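Teaching by hand or by remote – which first?
Arms and cells board > Programming and demos > 14 replies, showing page 1

misel_k
Posted 03/10/2021
Quick one, got 35 mins before I have to be somewhere. New to this. We want to show an arm a few small pick and place jobs. Do I push it round by hand and record, or drive it from a controller? Supplier says hand. Bloke down the corridor says remote. Budget for extras is £900 so I can't buy both ways and see.

BereketJemal
Hand, every time, to start with. You feel where the joints want to go. Did 46 takes in a day like that and my back knew about it but the paths were lovely. Remote I was all over the place for the first week

Ekia
Disagree, sorry. By hand means your own arms are in the camera view on every take. If you're learning from pictures thats a mess. If you're only playing back joint positions fine, do it by hand.

misel_k
Didn't think of that. It is cameras, yes.

BereketJemal
ok fair, with cameras that changes it. Still think you should do a day by hand first, just to learn the reach. You can chuck those takes.

Mladenović
A day is too long, an hour does it. What matters more is the table. Tape a grid on it. Then you can say "start in this square" and the next person knows where you mean. Ours is brown paper and blue tape, cheap as anything. Couple of pics 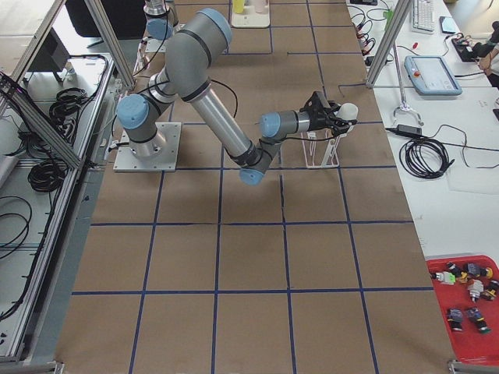 First one's the gripper down by the little wire stand, second is the cups on their tray
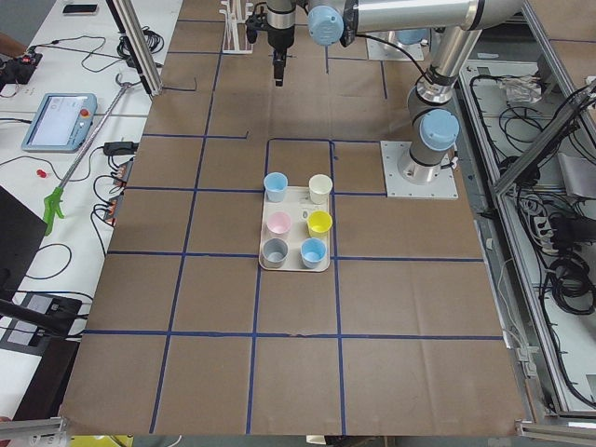
Ekia
Reply to Mladenović
Nice. Do you move the tray between takes or leave it in the same square?

Mladenović
Move it. Same square every time and the thing just learns the square. One take, shift it, next take. Turn it a bit too. I write the squares on a list beforehand or I end up favouring the near ones.

BereketJemal
Don't agree with moving it from take one. Get it working in one place, THEN move. Otherwise you can't tell if its the demos that are bad or the spread. I wasted most of April on that.

Ekia
Bit of both? Few squares first, then the lot. And go slow near the cup. Everyone rushes the last bit and the gripper comes in crooked.

Esis
Late joining. Whichever way you do it, bin the bad takes the same minute. I said I'd sort mine later and had a folder of 46 with no idea which were rubbish. Also keep the stop button where your spare hand is – not behind the keyboard

misel_k
How do you lot decide a take is bad? If it gets the cup but wobbles on the way?

Esis
Wobble I keep. Dropped and picked up again I bin.

Mladenović
I keep those too, as long as the recovery is clean. It has to learn that from somewhere.

Esis
Nah. You'll get an arm that drops things on purpose.

Ekia
Never seen that happen tbh. Put them in a seperate folder and try with and without.

misel_k
Right. Plan is: hour by hand to get the feel, then remote, 3 squares, then more. Recovery takes in their own folder. Off to buy tape. Will post how it goes.

BereketJemal
Get the wide tape, the thin stuff lifts at the corners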